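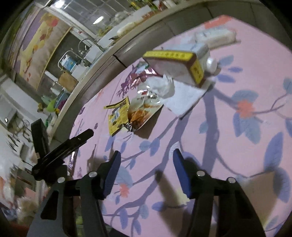

Table clearing and wrapper sorting: your questions

These are the questions we get most often about the shared tables at the Nultutari hall. If yours isn't covered, ask at the desk or leave a note for Gunnel Björklund, who looks after the hall bookings.

Who clears the table after a snack session?

The group that booked it. You have the last 15 minutes of your booking for this. Please don't leave packets for the next group, even if they are unopened.

What should be cleared first?

Start with anything that still has food in it. Open packets get knocked over when people reach across the table, and crumbs are harder to deal with than wrappers. Fold the top down and put a clip on it, or tip what is left into one of the lidded tubs on the shelf by the sink. After that, pick up the empties, then the tissues, and do the cloth last.

Where do foil and shiny wrappers go?

In general waste, unless it is plain kitchen foil. Most sweet and snack wrappers look like foil but are plastic with a metallic coating. Scrunch one in your hand and let go. If it springs open again, it is plastic. If it stays in a ball, it can go in the metals box once any food has been wiped off.

And food pouches?

General waste at the hall. The larger supermarket in Bodatdale has a collection point for soft plastics, and you are welcome to take yours there. They need to be empty and dry. We can't store them for you.

Do used tissues go in the paper box?

No. Used tissues and paper napkins go in general waste. An opened pack with clean tissues left in it can stay on the table or go back in the drawer.

Can I take the drinks home?

Yes, if you brought them. Anything opened and left behind is poured away at the end of the day.

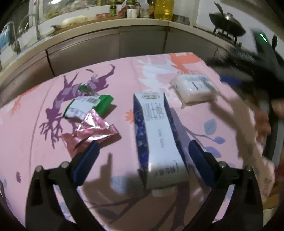
How do I get rid of an empty drinks carton?

Rinse it, squash it flat and put it in the carton box next to the back door. Leave the cap on if it has one. Cartons that still have liquid in them make the whole box smell, so please check before you drop yours in.

What if the label is in a language I can't read?

Look for the recycling marks, which are usually near the barcode. If there aren't any, sort by what the packet is made of. For allergies, ask whoever brought the food. If they don't know either, leave it off the table.

How are the tablecloths looked after?

Shake the cloth outside the back door, not over the floor. The printed cloths hide small stains well, so run your hand over the surface to find sticky patches. Wipe them with warm water and a drop of washing-up liquid. If a cloth needs a proper wash, put it in the bag marked Negussie. That is the laundry we use, and they collect on Thursday morning.

Can I put hot dishes straight on the cloth?

Please use a mat. There are cork ones in the drawer under the kettle.

Which bags fit the bins?

The Condever bins in the hall take the 47-litre bags. The big one outside takes the 116-litre bags. Both sizes are in the cupboard under the sink. Larger bags slip down inside and have to be fished out, so don't swap them.

Somebody threw away something of mine. What can I do?

Tell the desk as soon as you can. The outside bin is emptied early on Thursday and we can't get anything back after that. Small things such as earrings and keys are most often lost inside a crumpled napkin, so unfold them if you are searching.

Is there a charge if the table is left untidy?

Not the first time. After that we keep 800 of the deposit.

Who do I ring if the hall is locked?

Use the number on the door and give extension 647.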